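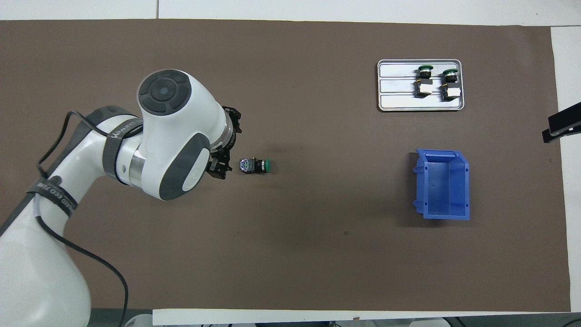
Figure 1. Green push-button switches, tray and parts bin at the bench.

Work and Automation
Session 4: Parts handling at a small assembly firm
Handout, 4 November 2025
Please read before the seminar and bring it with you.

1. What the session covers

Last session dealt with automation in large plants, where a whole line is rebuilt at once. Most people in assembly don't work in plants like that. They work in small and middling firms, where one job at a time is handed to a machine and the people who used to do it are found other things to do, or are asked to do the same thing in another way. The change is smaller and it is much harder to see from the accounts.

Our case is Wikach, a firm that builds control boxes for pumps, gates and hoists. The boxes are made at its Tramimel site. The job in question is the handling of push-button switches: taking them from a bin, setting them out on a tray, and passing the tray to the person who fits them into the lid of the box. It is a dull job and a necessary one. A missing switch holds up a box, and a switch set down the wrong way round slows the fitter.

2. The job before

Until June the switches were laid out by hand. There was no separate post for it. Each fitter did their own trays, usually first thing and again after the break. A full shift took about 100 trays across the benches. Fitters did not think of tray work as skilled, and when asked to list their tasks most of them left it off.

When the work was watched, though, a good deal was going on in it:

Checking that the contact block was seated properly on the body.
Looking at the terminal screws and putting aside any switch with a damaged one.
Noticing when a delivery was from a different batch.
Sitting down for a while. Fitting the lids is done standing, and the trays were done on a stool.
Talking. The tray benches faced each other and the fitting benches do not.

None of these was on the work instruction. Keep the list to hand, as we shall come back to it in section 5.

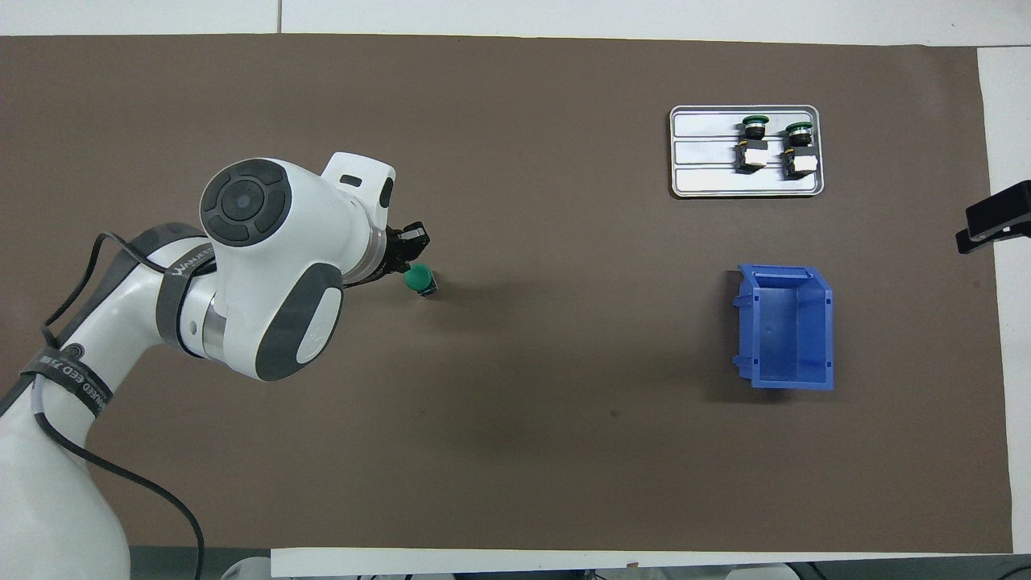 Department of Work and Organisation, Kashyap College. Evening programme.

3. How the work is divided now

It helps to split the job into steps and ask of each one who does it. At Tramimel the steps are as follows.

Step 1. Bins are filled from the delivery cartons. Done by a person.
Step 2. Switches are moved between bin, mat and tray. Done by the arms.
Step 3. The tray is looked over. Done by a person.
Step 4. The tray is carried to the fitting bench. Done by a person.

A firm that says it has "automated tray work" has, on this account, automated one step of it. Students often draw the wrong lesson and say that nothing much has changed. Step 2 was where most of the time went. With it gone, what is left is made up of short tasks with gaps between them, and short tasks with gaps are a different kind of work from one long task. People find the gaps tiring in their own way. You can't settle to anything.

The person who covers steps 1, 3 and 4 is called the cell attendant. The post rotates, one week in 3. Attendants record stoppages in a program called Nestatus, which asks for a reason from a fixed list. The most common entry is "other". When we asked attendants what "other" meant, the answers included a switch that had rolled, a switch left on its side, a bin nudged out of place, and not having time to read the list.
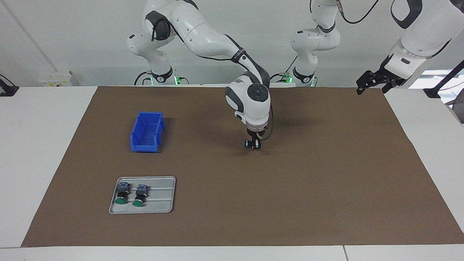 Much of the new work lies in how parts are presented, by which we mean the way a thing is set down so that whoever or whatever comes next can use it. People are forgiving about this. A fitter will take a switch from any angle, turn it in the hand and carry on. A fixed routine is less forgiving, so the bench gets arranged around it. Look at the tray: the two switches lie next to each other with both green heads facing the same way and the contact blocks at the back. A fitter reaching for one of those needs no thought about which end is which. The tray has raised edges and grooves along its length, and the mat is a plain brown with little on it. Setting out a bench in that manner is a skill, and at Tramimel it was the attendants who worked most of it out. Their changes went into the work instruction under the name of the engineer who typed it up. The question of who gets credit for that sort of knowledge has a long history and is taken up in the reading.

Attendants also spoke of learning to tidy in a new way. Before, a bench was tidy if you could find what you wanted. Now it is tidy if everything is where it was yesterday. One fitter of long standing said she had stopped putting her mug down anywhere near the cell, then anywhere near a bench, and had in the end started doing it at home as well.

4. Pace

The arms do not go faster than an experienced fitter. Over a short spell they are slower, and the fitters know it and like to say so. The firm's interest was in evenness. Output under the old arrangement rose and fell over the day, with a peak in the morning and a dip after lunch, and the boxes went out in lumps. The target for the site is 300 boxes a week. It was met before and it is met now. What has altered is how the week feels. Under the old arrangement a good morning could be banked and the afternoon taken more gently. Fitters used the word "earned" for this. With trays arriving at a steady rate there is less to be gained by a good morning.

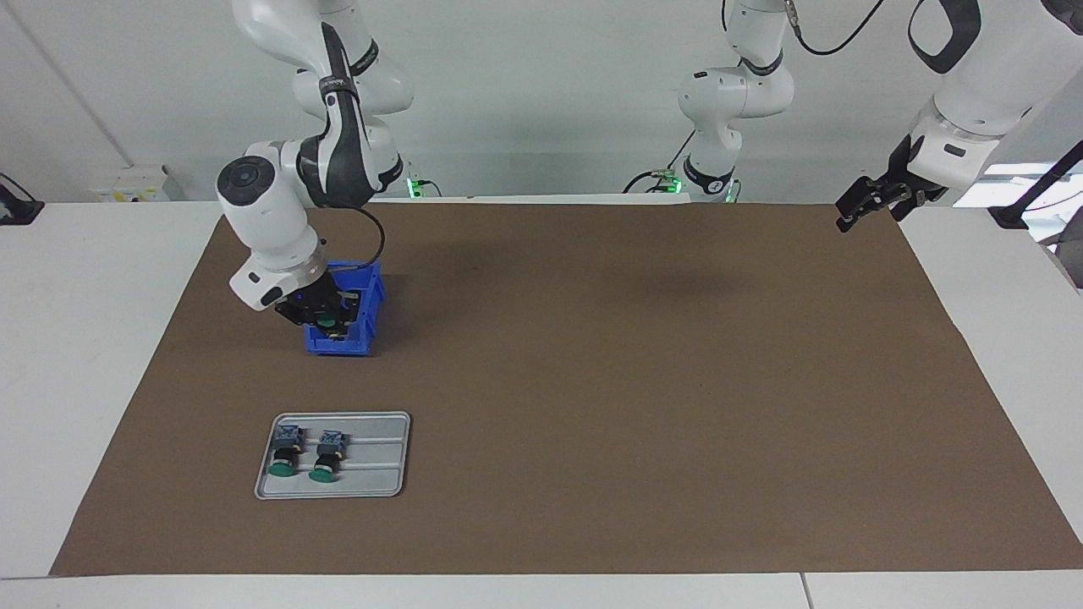

Managers at the site did not set out to remove that slack and were rather surprised to be told about it. It had never been written down, so it did not appear in the plan. We shall see the same thing in the hospital laundry case in session 5. When you read a proposal for automating a task, look for what the task was letting people do besides the task.

There is a point on the other side. Two of the older fitters had sore wrists, and both put it down to handling switches by the hundred. Neither wants the trays back. A third fitter, who had done the job for less than a year, said she had been bored silly by it and was glad to see it go. Any account of automation that leaves out people who are pleased is as poor as one that leaves out people who aren't.

5. What happened to the checks

Go back to the list in section 2. The checks on the contact block and the screws used to happen in the hand, while the switch was being moved. They cost nothing extra. Now the hand is not there, and the checks must either be done at step 3 as a task in themselves or dropped.

For the first few weeks they were, in effect, dropped. Faulty switches reached the fitting bench and were found there, which annoyed the fitters and made the attendant unpopular. Step 3 was then given more time. It is now the largest part of the attendant's day, and it calls for steady looking, which people are known to find hard to keep up for long. The present rule is that no one stays on it for more than an hour.

The batch check went to the person filling the bins. The stool was moved to the cell. The talking has not been replaced by anything.

6. Terms to know

Task and job. A job is a bundle of tasks. Machines are usually given tasks.
Residual work. What people are left to do after a task is handed over.
Presentation of parts. See section 3.
Tacit checking. Inspection done in passing, without being named or timed.
Slack. Time or effort that workers can shift from one part of the day to another.

7. For the seminar

Come ready to speak for five minutes on one of these.

Take a job you have done yourself. Break it into steps as in section 3, and mark any step where checking happened without anyone calling it that.

Should the attendant's post be paid at a different rate from the fitter's? Argue from the content of the work.

Rewrite the Nestatus list of reasons so that "other" would be used less. Say who you would need to talk to first.

Written answers of up to two sides may be handed in for comment. They don't count towards the module mark. Leave them in the tray outside the department office or send them to Umesh Singhal by the end of the week. Anyone who missed the site visit form should ask for one at the break, as the safety shoes have to be ordered by size.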